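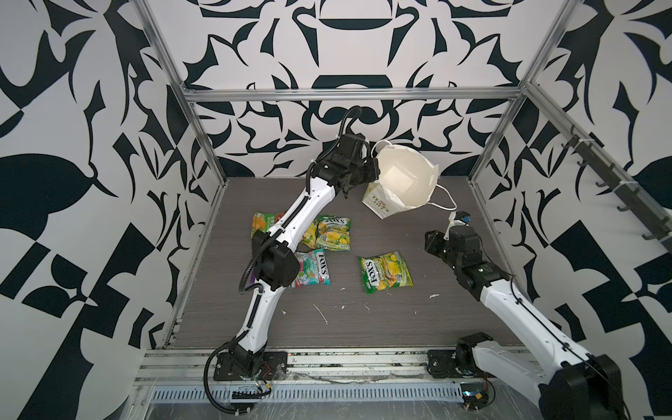

Signe Overgaard says the hardest part of packing a bag with a robot is the bag. She thought it would be the candy. Candy packets are shiny and slippery, so that was a fair guess, but a paper bag bends when you touch it and slides when you push it.

Signe is in the robotics club at Dastwood School. The club's project is called Lerar. The job sounds easy: get packets of candy off the floor of the robot cell and into a shopping bag. A person could do it in a few seconds without thinking. A robot needs a lot of help first.

What is a robot cell?

A robot cell is a small space where a robot works. The one at Dastwood has a frame made of metal bars, with patterned walls on three sides and a flat floor. The robot arms are bolted to the front. Everything the robot needs for the job goes inside the cell, and hands stay outside while the arms are switched on.

Parts of a robot arm

The club's arms have names for their parts that will sound familiar. The shoulder is near the bottom, where the arm is attached. The elbow is partway up. The wrist is near the end, and after the wrist comes the gripper.

Each joint has a motor that turns it. The long pieces between the joints are called links. They don't bend. An arm can only change its shape at the joints, the same way your arm can't bend in the middle of a bone.

The gripper does the job of a hand, but it is much simpler. It can open and it can close. It can't wiggle a packet into a better spot the way your fingers can, so it has to come at the packet from a good direction in the first place.

Why 2 arms?

Try this at home. Stand an empty paper bag on the table and put one hand behind your back. Now drop a few small things into the bag using only your other hand. You can probably do it. Now lay the bag down flat and try again. It is a lot harder with no hand to keep the bag open.

With two arms, one can hold the rim of the bag while the other picks up a packet. The arms have to share the space, too. If both reach for the same place at the same time, they can bump into each other. In the first month of Lerar, that is mostly what they did.

How does the robot learn the job?

The club uses a way of teaching called demonstration. A student moves the arms through the whole job by remote control while a computer records it. The computer saves where each joint was and what the cameras saw. Then the student sets everything up again and repeats it.

By January the club had recorded nearly 38 tries. Halldóra Dalsgaard kept the list. Tries that went wrong went on the list as well, with a short note such as "bag fell over" or "dropped packet by the wall."

The packets are moved a little before each try. If they were always in the same place, the robot might learn to reach for that one spot, even with nothing there. Moving them around teaches it to look.

After enough tries, a program studies the recordings and looks for patterns. Then the robot gets a turn by itself. On its first turn the Lerar robot picked up a packet, carried it over to the bag, and let go too soon. Cor Van den Broek put it on the list as try number one for the robot.

Words to know

Joint: a place where the arm can turn.
Link: a stiff piece between two joints.
Gripper: the part that grabs.
Demonstration: showing a robot how to do a job by doing it.
Rim: the top edge of something open, like a bag or a cup.

Be a robot

You need 2 people, a paper bag, and a few packets of anything soft. One person is the robot and closes their eyes. The other person gives directions. The robot may use only a thumb and one finger on each hand, and may do only what it is told. "Pick up the packet" is not allowed. You have to say things like "move your left hand forward" and "close your finger and thumb."

Keep going until there is a packet in the bag. Then trade places, move the bag, and start over.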